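Open day at Kultari: a Saturday among the clay

I'd been meaning to get out to the Kultari pottery works for years. Every June they open the whole place up for one day, and every June I've had a kid's soccer game or a head cold or a car that wouldn't start. This year the car started, and by quarter to nine I was standing in a gravel lot with a travel mug, grinning at a kiln chimney.

Kultari is in an old cannery building down by the river. You come in through the loading door, pay your 15 dollars (cash only, bring small bills), and get a paper wristband and a lump of clay in a sandwich bag. The clay is yours to keep. Mine is still on the kitchen windowsill and I've been squashing it into shapes while the kettle boils.

The day is split between tours of the works and a small fair in the yard, and my advice is to do the tour first. They take people through in groups and the line was out past the picnic tables by eleven.

Our guide was Svyatoslav Zinchenko, who has run the slip room since the works moved here. He talks fast, and he talks with his hands, which were grey to the elbow. He started us at the mixing tanks, where dry clay and water get stirred for most of a night until the stuff pours like heavy cream. I had pictured a lot of people at wheels, and there are wheels, but a big share of what Kultari makes is cast. You pour the liquid clay (the slip) into a plaster mould, wait while the plaster drinks up the water, and then tip out whatever is still runny. A skin of clay stays behind on the inside of the mould, and that skin is your pot!

He let us do one each. You hold the mould over the drain bucket and tip it slowly, and it glugs. If you tip too fast the suction can pull the wall in. Mine pulled in. Svyatoslav had a look inside and told me it had character, and then he scraped it back into the reclaim bin with everybody else's character.

From there we went through to fettling, where the seams left by the moulds get shaved off with a curved knife. Two women were working through a rack of jugs at a speed I could hardly follow, and one of them was doing it while explaining to a small boy why you never lift a raw jug by the handle. I stood there far too long and had to trot to catch up.

The glaze room was my favourite part. The colours look like nothing at all when they go on. There was a bucket of dull pink that comes out a deep bottle green, and a sludgy purple that turns clear. The wall at the back is covered in test tiles, hundreds of little tabs on nails, each one with pencil numbers on the back. The white they use on the Plesano line took them 430 tests, and they've kept every tile, including the ones that came out looking like porridge. I asked if I could buy a porridge one. Not for sale, sadly.

Then the kilns. One was cooling and we could only feel the warmth off the bricks, but the other had its door open with a full load still stacked on the shelves. I had no idea how much of the work is in the packing. Everything glazed has to stand clear of its neighbour or the two come out stuck together for life, and they had a shelf of these by the door, a teapot married to a sugar bowl, a mug with a bit of somebody else's plate on its hip.

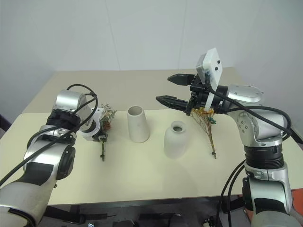 Vases are what Kultari is known for, and they had a whole room of them upstairs, under the skylights. I've always thought of a vase as a thing you buy once and then forget about in a cupboard, and I came out of that room with opinions. The neck matters so much more than I knew. A wide mouth needs a huge armful or everything flops to the sides, while a narrow one will make a single stem look like you planned it. Two white ceramic ones standing in a row beside dried flower stems sold me on going without water altogether, especially the stem with the little cluster of pale blossoms and a brownish bud on top like a pinecone. Nothing to change, nothing to go slimy, and against plain white you notice the shape of every small thing. I went straight down to the yard to find some dried stems of my own.

The yard! I'd expected a few card tables and found a proper fair. Paju, a basket studio from across the river, had a long bench of willow soaking in a trough and would show anyone who asked how to start a base. Lakar had brought turned bowls and spoons with a red and black lacquer finish, beautiful to hold and a bit beyond me at the price. There was a dried flower stall run out of the back of a station wagon, where I bought a bunch of statice and poppy heads wrapped in newspaper. The woman there told me to hang them upside down for another week in a dark spot and keep them out of the bathroom, where the steam gets at them.

Lunch was perogies from the church hall next door, with fried onions and far too much sour cream, eaten on an upturned crate in the sun. A man beside me was unwrapping his purchases one at a time and showing each of them to his dog.

The seconds shed opens at 2 and people take it seriously. There's a rope. When it drops, everyone walks in that stiff fast way that isn't quite running. Most of it is half price, and the faults are small: a pinhole in the glaze, a foot that rocks a little. I got a squat white bud vase with a freckle near the rim and a blue cereal bowl for my sister, who breaks hers.

They were still doing raku in the back corner when I left, pulling glowing pots out with tongs and dropping them into bins of sawdust. Whoosh, flames, lid on. The kids screamed every time, and so did I, once.

A few things if you're thinking of going next year. Parking is free but the lot was full by ten, and after that you're walking in from the arena. The stairs to the vase room are steep and there's no elevator, although most of the tour is on the ground floor. Wear shoes you can hose down. Strollers have a hard time in the slip room. The gates close at 4, and the seconds shed is picked pretty bare by three, so don't leave it to the end of the day. Bring your own newspaper for wrapping too, as they ran out before I got to the till and my bud vase rode home inside a sock.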